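Chapter 9
Picking Things Up: What the Simulator Won't Tell You

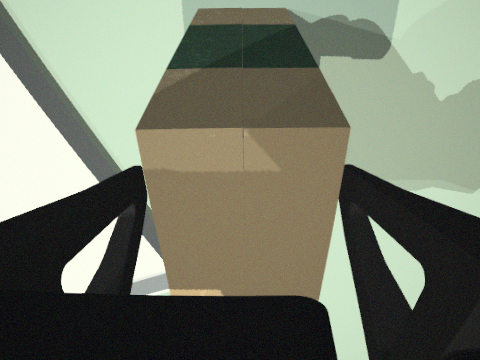

Most shared workshops that set out to build a robot arm begin with the arm. Members argue about motors and reach, and the hand is left until the money has gone. The group at Traltasbridge did it the other way round, and this chapter follows their build, which they called Zarora, from the first gripper model to the day it had to earn its place on the bench. They worked in simulation for 14 weeks before cutting any metal. I have my doubts about that, and you should have some too. A rendered carton held between two black fingers makes a persuasive picture: the outline is crisp, the cardboard has hardly any texture, and the green band runs straight across the seam. Cartons from a real stockroom bulge. Their flaps lift, and their sides give when squeezed.

Ekkachai Suksawat, who drew the fingers, defends the method. A simulator let him try 35 finger shapes without paying for one, and he kept the openings through the body of each finger on the strength of those trials. Tarcísio Teixeira, who had to make the parts, was less impressed. His notes from May contain the line "grips everything, weighs nothing, costs nothing — so what have we learned?" Both men have a point, and the exercises at the end of the chapter ask you to take each side in turn.

9.1 What a grip has to do

Suppose a two-finger gripper holds a box by its sides. Each finger pushes inwards, and friction between finger and box stops the box from sliding down. If the push is too weak, the box slips. If it is too strong, the wall caves in, the push drops, and the box slips anyway. Between the two lies a working range, and for thin card that range can be very narrow.

A simulator usually treats the box as a rigid block. The wall can't cave in, so the upper limit vanishes and any firm squeeze looks like a good one. Adding a figure for friction helps less than sellers of software like to claim, for the figure has to come from somewhere. The Traltasbridge group took theirs from a table. When they dragged a loaded carton across a strip of the rubber they meant to use, they got a different answer, and another one the next morning.

You will need a spring balance, a carton, and a bag of sand weighing 220 grams. Do the drag test before you read section 9.2, and write down every reading — including the ones you don't like.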